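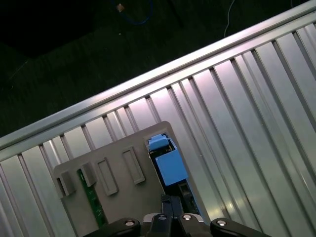 Figure 3. Slotted aluminium worktable with the grey plastic plate. The two boxy clips are to the left of the two raised slot outlines.

4.2 Bench surface and placing of parts

The Leltard workshop receives desktop computers and storage units withdrawn from offices, and returns them to use after inspection and the replacement of drives. Handling at the workshop was studied under the Vudia project between January and the close of the records on Aug 20, 2022. In that period 1715 handling records were entered. A record was opened whenever a part was taken up and closed when the same part had been set down, seated or rejected.

All bench work in the sample was carried out on metal tables with a slotted top and a raised edge rail (Figure 3). The slotted top was retained from an earlier use of the building. It allows plates and holders to be set at any angle the task requires, but small screws that fall into the grooves are slow to recover, and the time lost in this way was entered under a separate heading. Earlier work on bench surfaces (Uysal, section 2) treats the table as a plain plane on which parts may be put down anywhere. The records do not support this view. Parts were set down in a small number of preferred places, and these places were largely fixed by the direction of the slots and by the position of the rail.

Plates of the kind shown in Figure 3 were counted as bench fittings and not as parts. Their position was noted at the start of each session and again at the end – any change between the two was treated as a change of layout.

4.3 Seating of drives
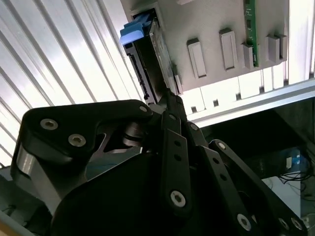 Figure 4. Hard drive with a blue plastic handle, angled into the light grey panel of the storage chassis. A connector edge runs along one side of the drive.

Drive seating was divided into three stages: approach, alignment and final push. The approach was short in nearly all records and is not considered further. Alignment took the largest share of the time. A drive that enters its slot at a slight angle may touch the side of the opening before the connector is reached, and it must then be drawn back a little and turned. For this reason the coding sheet allowed up to 20 separate corrections to be entered for one drive, and records that exceeded this limit were set aside for review.

The handle proved useful as a reference in coding. Its colour stands out well from the dark body of the drive, and both coders used it to judge which way round the unit was being held. Where the handle was hidden the orientation was entered as unknown.

4.4 Work inside the open case 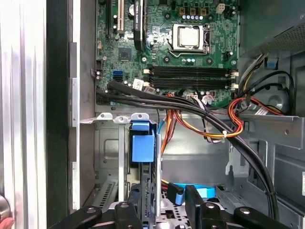 Figure 5. Open desktop tower with the green motherboard, four black memory slots, and cable bundles passing along the right of the case.

Open cases present a different difficulty. The target is in plain view, but the way to it is shared with cables. In the case shown in Figure 5, a thick black bundle crosses the lower edge of the board and turns down the right side, while the red, orange and yellow power wires are gathered by a white tie. Cables were coded by the Allov scheme as either "bound" or "free", with no middle category. Power wires held by a single tie were coded as bound.

A sub-sample of 40 records was coded a second time by a reader who had not seen the first results. Differences were confined to the boundary between alignment and final push, and were settled by moving that boundary to the moment at which forward movement resumed after the last correction. The same rule was then applied to the full set.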